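Neighborhood Newsletter, Tudadwood
2024-03-20

Painting the reading room: what we learned about white

Many of you asked me why the reading room is still not painted, when the money was approved already in October. The short answer is that we could not agree on the white. I will try to give the longer answer also.

When I moved here I thought that white paint is white paint. Then Angus Lennox brought me the sample book from Pukar, the paint shop on the main street, and it has 80 cards which are all called white or nearly white. Some have a little yellow in them, some have gray, and one looks pink if you put it beside a clean sheet of paper. On the small card you do not see this so well. On a whole wall you see it every day.

The room has windows to the north only. Angus explained to me that light from the north is more blue, and it makes a cold white look even colder, like in a clinic. In the evening we have the lamps, and the same wall becomes yellow. So we must choose a color which is acceptable in both cases. My advice, if you paint at home, is to buy the smallest can and paint a big piece of cardboard. Move it around the room, and look at it in the morning and again after dinner. Do not decide in the shop.

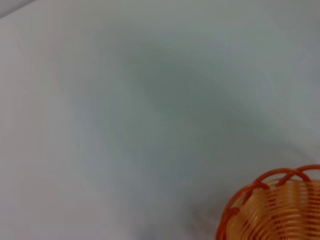
Off-white at the left, more bluish gray toward the middle.

We tried eight whites in this way. The first one we liked was from Braven, but two people who read there in the afternoon found it too bright for the eyes. The second was too much like cream, and it did not go well with the old shelves. In the end the vote was between a warm white with a drop of gray and a plain one, and the warm one got 70 percent of the votes. I was for the plain one, but I accept it.

A few words about the finish. We take matte for the walls, as it hides the small repairs near the door. For the window frames we take satin, which is easier to wash. The ceiling will get the same white as the walls, so we need to order only one color and there is less left over at the end.

The total cost is around 2000 dollars, with the primer and the work of the painter from Ngata. The room will be closed while he is working, and the returned books can be left in the box in the hallway. If you have old bed sheets which you do not need anymore, please bring them to cover the shelves.

Aušra Pētersons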